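Right arm drops out mid-task, always over the tray

Darasa Robotics Forum > Bimanual builds > Faults and fixes

gripperfan_670
Hi all! So happy to finally have a two-arm table clearing setup running at home, and it's a blast to watch. But I have a fault I can't shake. The right arm starts a pick, gets out over the tray and goes limp at the elbow. No warning, it just sags. Tuesday it came down on a bowl and flung rice across half the kitchen. The left arm has never done it. Log says "joint 3 comm timeout" every time. Both arms are on the Skuvel controller with stock firmware. Any ideas?

tablebot
Ooh, I know this one! Check the cable along the upper segment. On mine it was tied down too tight, and when the arm stretched out it pulled the plug just enough to lose contact. Leave a nice fat loop, clip it on both sides of the elbow, and try again. Cost me a whole weekend to find, so I hope it saves you one.

Jakonari_dad
I'd look at power first. A comm timeout is what you get when the voltage dips and the joint board resets. Reaching all the way out is the worst load for that elbow. Do you have a meter on the supply?

gripperfan_670
Loop is already pretty generous, but I'll re-clip it tonight. No meter, borrowing one from work.

tablebot
Dips would hit the other joints too, though. If it's always joint 3, my money stays on the plug.

Jakonari_dad
Not if joint 3 is pulling the most current. It sees the dip first. I've had this exact thing, and the cable was fine.

slowhands
Can I butt in on the safety side? Whichever of you is right, an arm that goes limp with no warning shouldn't be working over dishes, and your hands shouldn't be anywhere near it. Please put the stop button where you can reach it without leaning over the table. And in the Cropper config there's a setting for what happens on timeout. Set it to hold, so the healthy joints stay stiff.

tablebot
Hold is great for a sag, but if a hand is pinned under there, hold is the last thing you want. I leave mine on release and keep the speed low.

slowhands
Fair point, and I go back and forth on it. With a plate in the gripper I still prefer hold. Slow speed, yes, all day long!

gripperfan_670
OK, update, and it's a fun one! You were both a little bit right. I wiggled the joint 3 plug with the arm parked and got nothing, not one error. Then I ran the reach 200 times with nothing on the table and got 4 dropouts, all near full stretch. Meter showed the supply dipping on every one. I swapped in a bigger supply, ran it again, and was down to a single dropout. Then I pulled the plug all the way out and found one pin pushed back in the housing. New plug, and zero dropouts since.

Jakonari_dad
Ha! I'll take my half. What was the old supply rated at?

gripperfan_670
Same one that came with the kit, and I was feeding both arms from it. I know, I know. They each have their own now.

tablebot
A pushed-back pin! I'm counting that as a win. Did you get a log count before the fix?

gripperfan_670
1543 timeout lines since I built the thing, most of them tiny ones it recovered from before I noticed. I should have been reading that file from day one. I went with hold and slow speed, and the stop button is now screwed to the front of the bench. Back to real tray clearing tonight, carrot and peanuts and all. Next job is getting the cups to land in the rack the right way up.

slowhands
Love it. Keep an eye on that log for a week or so before you turn the speed back up, and post how the cups go!
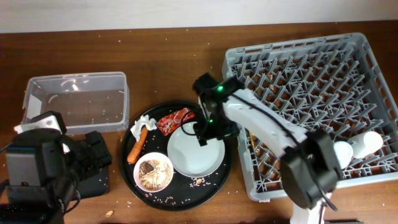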